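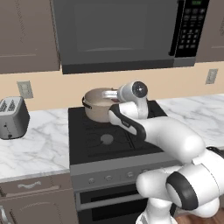
Sprechernotizen: Geburtenrückgang und kommunale Familienpolitik in der Region Prinach

Vortrag Zerrin Demirtaş, Block 2, Beginn 10:40 Uhr, danach Diskussion mit Miloslav Kadlec

Folie 1 – Titel
Kurz begrüßen, keine Vorstellung der Mitveranstalter, das übernimmt die Moderation. Hinweis, dass Rückfragen zur Methode sofort gestellt werden können, alle anderen am Ende.

Folie 2 – Fragestellung
Untersucht wird, ob kommunale Leistungen die Entscheidung für ein zweites oder drittes Kind beeinflussen. Erstgeburten sind nicht Gegenstand. Begriffe sauber trennen: zusammengefasste Geburtenziffer (Periodenmaß) und endgültige Kinderzahl (Kohortenmaß). In der Debatte im Regionalrat wurden beide im Januar durchgehend verwechselt. Ein Rückgang der Periodenziffer kann allein durch Aufschub entstehen.

Folie 3 – Datenbasis
Befragt wurden 300 Haushalte in Prinach und Poltberg mit mindestens einem Kind unter acht Jahren. Auswertbar waren 172 Fragebögen. Ausfälle vor allem bei der Einkommensfrage. Keine Gewichtung nach Einkommen, nur nach Alter der Mutter und Wohnform. Die Stichprobe trägt Aussagen über die Region, einen Vergleich einzelner Ortsteile trägt sie nicht. Falls Kadlec nach Poltberg-Nord fragt: auf den Anhang verweisen, Fallzahl zu klein.

Folie 4 – Altersstruktur
Grafik stehen lassen, langsam sprechen. Die stark besetzten Jahrgänge verlassen in den kommenden Jahren das gebärfähige Alter. Selbst bei konstanter Kinderzahl je Frau sinkt damit die Zahl der Geburten. Dieser Effekt ist rein strukturell und durch Familienpolitik kurzfristig nicht zu beeinflussen. Abwanderung nach der Ausbildung verstärkt ihn, in Poltberg deutlicher als in Prinach.

Folie 5 – Instrumente
Drei Leistungen wurden abgefragt: Geburtsprämie, verlängerte Betreuungszeiten, Vorrang bei der Wohnungsvergabe. Die Prämie kennen mehr als 83 Prozent der Befragten. Als entscheidungsrelevant wird sie selten genannt. Häufiger genannt werden Wohnungsgröße und Betreuung am Nachmittag. Vorsicht bei der Formulierung – es handelt sich um Selbstauskünfte, kein Wirkungsnachweis.

Folie 6 – Modellversuch Bralteditz
Träger ist die Gemeinde, wissenschaftliche Begleitung durch das Büro Uysal. Betreuung bis 18:30 Uhr, Laufzeit noch nicht abgeschlossen. Zwischenbericht liegt vor, enthält jedoch keine Vergleichsgruppe. Keine Zahlen daraus zitieren. Erwähnen, dass die Personalkosten höher ausfielen als im Antrag veranschlagt und die Spätgruppe im Sommer zeitweise ausgesetzt wurde.

Folie 7 – Einordnung
Position des Ministeriums knapp referieren: Bevölkerungswachstum als Ziel, Prämie als Leitinstrument. Eigene Bewertung davon absetzen. Aus den Daten lässt sich eine Erhöhung der Prämie nicht begründen. Für den Ausbau der Betreuung sprechen die Angaben der Haushalte, der Umfang des Effekts bleibt offen. Zuzug getrennt behandeln, er verändert die Altersstruktur schneller als jede Änderung der Geburtenziffer.

Folie 8 – Offene Punkte
Zweite Befragungswelle ist beantragt. Gewünscht wird eine Verknüpfung mit den Melderegistern, die datenschutzrechtliche Prüfung läuft. Väter wurden bisher nur über die Haushaltsangabe erfasst, der neue Fragebogen enthält ein eigenes Modul.

Zeitreserve
Bei Verzug Folie 6 auf zwei Sätze kürzen, Folie 4 nicht kürzen. Handout mit Fragebogen und Gewichtungstabelle liegt am Ausgang.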